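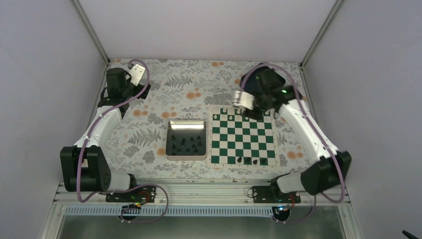

Clurden Chess Club will open its spring season Wednesday at 6:30 p.m. in the upstairs room at Flillholm Hall, with casual games first and a beginners' session at 7.

The club has 163 members on its books this year. It received a grant of $3000 from the Pathirana Fund in April, and most of that has gone toward boards, clocks and fresh decoration. The green-and-white boards have replaced the old roll-up mats, which had begun to curl at the corners and were hard on the taller pieces.

Players are also being asked to change how they put things away. Black pieces go in a metal tray beside the board as games are packed up, and white pieces go back in the box. Last season the club lost two knights and a bishop from its match sets and had to borrow replacements from Veketti, the rival club across the river.

The printed covering on the tabletop, with its gray-green ferns and sprigs, will stay for the season. Members had discussed a plain cloth at the winter meeting but did not put it to a vote. The same taste runs to the wallpaper, a pale paper with gray ferns and orange roses that goes right up to the ceiling.

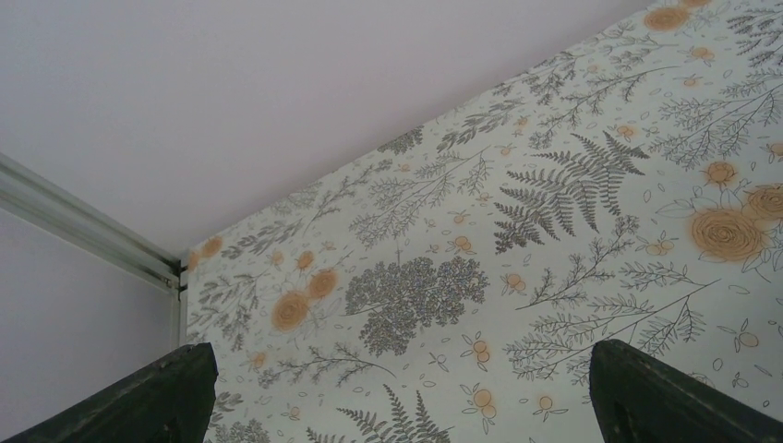

Pei-shan Yang said she would have spent the decorating money on a second row of clocks, but that she was glad to be playing upstairs again after a winter in the basement. She asked that the windows be kept shut during timed games - the street gets loud after 7 - and that late arrivals use the back stairs.

The first match of the season is against Veketti, over eight boards. The two clubs have met 228 times, and Veketti won the last meeting by a single point.

Flillholm Hall can hold 200 people, though the upstairs room takes far fewer. Spectators are welcome at the match and should sign in at the front desk. Beginners do not need to bring a set.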